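Thread: Können Maschinen inzwischen Hausarbeit? Ich war im Februar auf der Hausmesse von Tridura in Binberg und habe mir Notizen gemacht. Wird länger, sorry.

1/ Zur Einordnung: Ich habe 12 Jahre in der Instandhaltung gearbeitet, Schwerpunkt Verpackungslinien. Ich habe nichts gegen Automaten. Ich habe nur zu oft daneben gestanden, wenn einer stehen blieb.

2/ Die Ansage in der Einladung war: »Der Haushalt ist gelöst.« Gelöst! Bei mir zu Hause liegt gerade ein Spannbettlaken seit gestern Abend auf dem Stuhl, weil ich es nicht ordentlich zusammenkriege. Und ich habe zwei gesunde Hände und ein Gehirn, das seit Jahrzehnten mit diesen Händen übt.

3/ Erste Station: Handtücher falten. Lief. Immer dasselbe Handtuch, immer dieselbe Ecke des Tischs, glatt hingelegt von einem Mitarbeiter. Sieben Mal sauber, dann hat er eine Ecke doppelt gegriffen und einen Wulst produziert, den er mit großer Sorgfalt weitergefaltet hat. Der Mitarbeiter hat das Ding wortlos weggenommen und ein frisches hingelegt.

4/ Meine Frage, ob er auch aus dem Wäschekorb faltet. Antwort: »Das ist auf der Roadmap.« Wer öfter auf Messen ist, kennt die Roadmap.

5/ Zweite Station: Spülmaschine ausräumen, Gerät von Cordier. Teller gut. Wirklich gut, das muss man sagen. Besteck hat es gar nicht erst versucht. Bei den Gläsern war die Geschwindigkeit so, dass ich mir in der Zeit einen Kaffee holen konnte, mit Anstehen. Gesamtzeit für den Unterkorb: 40 Minuten. Bei mir daheim würde der Nachwuchs das als Arbeitsverweigerung verbuchen, und der ist nun wirklich nicht schnell.

6/ Man sagt mir dann immer, Zeit sei doch egal, das Gerät laufe ja nachts. Mag sein. Aber bitte nicht in meiner Küche, neben dem Schlafzimmer, mit Porzellan.

7/ Interessanter wird es bei allem, was biegsam ist. Schnüre, Kabel, Schläuche, Seile, Säcke. Daran scheitern in der Werkstatt die meisten schönen Ideen. Ein Blech ist morgen noch so krumm wie heute. Ein Seil liegt jedes Mal anders da, sobald man es angefasst hat.

8/ Und genau solche Sachen machen wir den ganzen Tag nebenher. Müllbeutel zubinden. Kabel aufwickeln. Schnürsenkel. Den Schlauch im Garten vom Haken nehmen, ohne dass er sich in sich selbst verheddert (gut, das schaffe ich auch nicht).
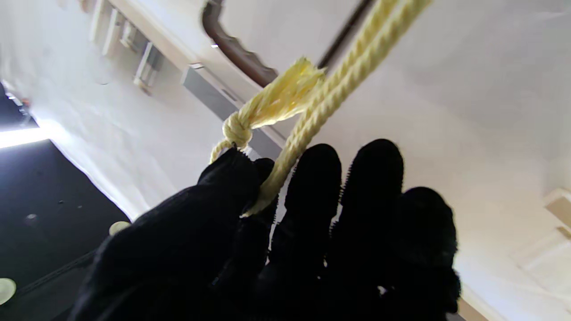
9/ Warum ist ein Seil für eine Maschine so viel schwieriger als ein Karton?

Weil es keine feste Form hat. Ein Karton hat Kanten und Ecken, die bleiben, wo sie sind, und danach kann man einen Griff planen. Ein Seil verformt sich schon beim Zupacken, verdeckt sich selbst und reagiert an einer Stelle auf das, was man an einer anderen macht. Man muss beim Greifen fühlen und ständig nachregeln, und das Fühlen ist bei den meisten Händen immer noch der schwache Punkt.

10/ Besonders gemein sind ausgefranste Enden. Ein gedrehtes Seil, das hinten aufgeht wie ein Pinsel, hat keinen sauberen Anfang mehr. Wer einfädeln will, dreht die Fasern kurz zwischen Daumen und Zeigefinger zusammen, ohne hinzusehen. Ich habe noch keine Vorführung gesehen, bei der das jemand freiwillig ins Programm genommen hätte.

11/ Knoten sind das nächste Thema. Einen Knoten in ein Seil zu bekommen geht im Labor, Videos davon gibt es genug. Mich interessiert das Aufmachen. Ein einfacher Überhandknoten, einmal unter Last festgezogen, und dann bitte lösen ohne Messer. Da möchte ich eine Stunde ungeschnittenes Material sehen. Nicht den einen guten Versuch mit Musik drunter.

12/ Kurz zu den Händen, weil ich danach gefragt wurde: Ja, fünf Finger sehen toll aus. Für viele Aufgaben in der Halle ist ein Zweibackengreifer trotzdem billiger, robuster und in zehn Minuten getauscht. Jedes zusätzliche Gelenk ist ein Gelenk, das ich irgendwann schmieren, kalibrieren oder ersetzen muss. Bei weichem Zeug kippt die Rechnung, da helfen mehr Finger tatsächlich. Nur sind das dann auch die Aufgaben, bei denen die Software noch schwimmt.

13/ Handschuhe über der Hand finde ich übrigens vernünftig. Stoff hat Reibung, Stoff kann man wechseln. Fusseln hat man dann allerdings überall, und in einer Lebensmittellinie würde mir die Qualitätssicherung damit vom Hof jagen, wen immer ich mitbringe.

14/ Zum Geld. Gelon bietet sein Haushaltsgerät jetzt zur Miete an, 2.684 Euro. Im Quartal, ohne Anfahrt. Dafür kommt bei uns auf dem Land ziemlich oft jemand, der auch die Fenster macht und merkt, wenn die Katze in der Waschmaschine sitzt.

15/ Was im Mietpreis steckt, habe ich auch gefragt: Wartung ja, Verschleißteile nein, Greifer gelten als Verschleißteile. Hab ich mir zweimal sagen lassen.

16/ Im Betrieb sieht es anders aus als daheim, das will ich fair behandeln. Palettieren, Maschinen beladen, Teile umsetzen, das läuft seit Ewigkeiten und läuft gut. Da ist die Umgebung eben für die Maschine gebaut. Licht immer gleich, Teile immer gleich, Zaun drum herum. In einer Küche ist nichts davon der Fall, und ich will auch keine Küche, in der es so wäre.

17/ Meine Checkliste für Vorführungen, gern klauen:
Wer hat die Gegenstände hingelegt?
Sitzt irgendwo jemand mit einer Fernsteuerung?
Wie viele Versuche gab es vor diesem?
Darf ich das Teil selbst einmal verrücken?

18/ Die letzte Frage ist die beste. Von 4 Ständen in Binberg hat mich einer verrücken lassen. Das Gerät hat danach eine Weile in die Luft gegriffen, wo vorher die Tasse stand. Der Mann am Stand war immerhin freundlich dabei und hat gesagt, das sei der ältere Softwarestand. Vielleicht stimmt es ja.

19/ Mein Stand also: Einzelne Handgriffe, ja. Eine ganze Aufgabe von vorn bis hinten, in einer fremden Wohnung, ohne Aufpasser, sehe ich nicht. Auch nicht nächstes Jahr. Wenn mir jemand das Gegenteil zeigt, schreibe ich es hier genauso hin.

20/ Nachtrag, weil es schon dreimal in den Antworten steht: Nein, der Saugroboter zählt nicht. Meiner hängt regelmäßig am Ladekabel vom Laptop fest. Womit wir wieder bei den Schnüren wären.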